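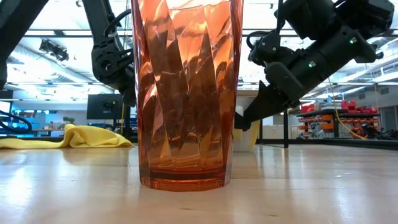
Cleaning faceted tumblers

Angled facets hold film from hard water and dish soap. Wipe along each facet, from the rim toward the base, and turn the tumbler as you go.

1. Wash in warm water with mild soap. Do not use scouring pads.
2. Soak cloudy pieces for 3 minutes in 2 parts water to 1 part white vinegar. Rinse.
3. Drain upside down on a rack for some 3 minutes.
4. Dry the inside first with a soft, lint-free cloth, then the facets, then the underside of the base.
5. Check against a light. Streaks show first in the grooves between facets. Go over them with a dry part of the cloth.

Wash cloths without fabric softener, which leaves a residue. Store tumblers upright and do not stack them.

Carnstead Kitchen Notes, updated 5 May 2026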